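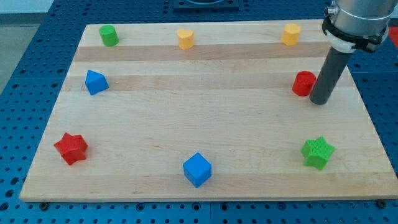 Eight shape blocks set out along the edges of a maple board, center left clear.

Early Learning Materials Forum > Setup and Storage > Tabletop Sorting
Thread: Use of a wooden cutting board as a work surface for shape blocks

Posted by: mawwad_asanlow
October 21, 2020

Colleagues,

I am writing on behalf of the Asanlow Early Learning Program, where we are reviewing how block sorting is presented to children in the four-year-old rooms. Our present practice is to place the blocks directly on the table. Staff have reported that pieces migrate to the floor and that children have difficulty telling where the activity begins and ends.

The arrangement shown at the top of this thread is the one I would like to propose. A rectangular maple cutting board serves as the work surface. The blocks are placed around its edges and the center is left open for the child to build or group. The set contains two cylinders (one green, one red), two five-pointed stars (one red, one green), a blue cube, a blue triangular prism, a yellow heart, and a yellow piece with a rounded outline that our staff call the flower.

I would appreciate comments on three matters:

1. Whether the board should be sanded and oiled before use, or left as purchased.
2. Whether the blocks should begin on the board or in a separate container.
3. Whether the yellow pieces present a difficulty, given that neither has a match in shape.

Respectfully,
Maya Awwad
Asanlow Early Learning Program

Posted by: s.hattori

Ms. Awwad,

Thank you for raising this. We have used wooden boards at Srour Children's Center for several years and I can speak to the first question.

New boards are often sold with a light coating of mineral oil. We wash ours by hand, let them stand on edge overnight, and apply a thin coat of food-grade mineral oil each December when the rooms are closed. We do not sand unless the grain has risen. A board made of joined strips, as yours is, should never be soaked or placed in a dishwasher, as the glue lines may open.

On the second question, I must respectfully disagree with the arrangement as shown. If eight blocks are already on the board, the child's first task is to work around them. We begin with an empty board and a shallow tray to the left. The child moves each piece from tray to board, and the act of choosing is part of the lesson.

Sachiko Hattori
Srour Children's Center

Posted by: room_lead_435

I would like to offer a contrary opinion to the post above. A tray introduces a second surface, and in a small room there may not be space for one. Placing the pieces along the edge of the board keeps everything within reach and lets the child see the full set at once. In our rooms the pieces in trays were simply tipped out.

I also note the color distribution. There are two of each of four colors if one counts

Correction: there are two blocks in each color, and four colors. I misread my own notes. Red, green, blue and yellow. This makes the set suitable for pairing by color, and every pair consists of two different shapes. That is a useful property and I would not wish to see it lost by adding pieces.

Posted by: mawwad_asanlow

Thank you both. The observation regarding color pairs is helpful and I had not included it in my draft. By shape, the cylinders and the stars may be paired, and the remaining four pieces stand alone. A child who sorts by color will finish with nothing left over. A child who sorts by shape will not. I had regarded this as a defect in the set.

Ms. Hattori, may I ask what depth of tray you use?

Posted by: s.hattori

The tray is one inch deep. Anything deeper conceals the flatter pieces.

I would not describe the unmatched pieces as a defect. We ask the children where the heart should go and accept any answer that they can explain. Some place it with the flower on account of color. Others place it with the star and say that it is a "picture shape." Both are recorded.

Posted by: facilities_vuraria

A note on the table, as it has not been mentioned. The board in the picture is resting on a blue perforated metal surface. At Vuraria we have one outdoor table with a perforated metal top and I would caution members on two points.

First, a wooden board will slide on painted metal when a child leans on it. We place a sheet of non-slip shelf liner underneath, cut one inch smaller than the board on each side so that the edge does not show and invite pulling.

Second, small items such as beads or counters will find the holes. Blocks of the usual preschool size should not present a problem, but please check the contents of any mixed set before using it on such a table.

Posted by: room_lead_435

Agreed as to the liner. We use the same under puzzle boards. It requires washing far more often than the boards do.

Posted by: k_procurement

May I ask about surface texture? The green star seems to have a fine knurled finish and the red star a fainter one. Our purchasing guidelines ask that textured plastic be cleaned with a brush, and staff have objected to the additional time. Nisteo, our regional supply office, lists a smooth set under catalog item 1852 and a textured set under item 2000. The smooth set is less expensive, but I am told that the children prefer to handle the textured pieces.

Posted by: s.hattori

We clean textured blocks in a mesh bag in a basin of warm soapy water, agitate, rinse, and spread them on a towel. A soft toothbrush is used only on pieces that have been in contact with paint or modeling dough. The additional time is small. I would choose texture if the budget allows it, particularly for children who benefit from sorting by touch.

Posted by: k_procurement

Understood. I will forward the mesh bag procedure to our staff. I remain of the view that the smooth set is adequate for general rooms.

Posted by: mawwad_asanlow

I am grateful for the responses. Our rooms will proceed as follows for the coming term. Two rooms will place the blocks around the edge of the board, and two will use Ms. Hattori's tray, one inch deep, at the left. Shelf liner will be placed under all boards. Boards will be washed by hand and oiled in December. Teachers will record whether the child sorts by color, by shape, or by some other rule, on form 757.

No change will be made to the block sets.

Posted by: s.hattori

This seems a fair test. I would ask only that the tray rooms be given time to teach the children to remove one piece at a time. In our experience this takes two weeks, and results gathered before then reflect the tipping that room_lead_435 has described.

Posted by: room_lead_435

I have no objection to the two weeks, provided the rooms using the edge arrangement are allowed the same.

Posted by: mawwad_asanlow

Both requests are accepted. The form will be posted in the Documents section once our office has approved the wording.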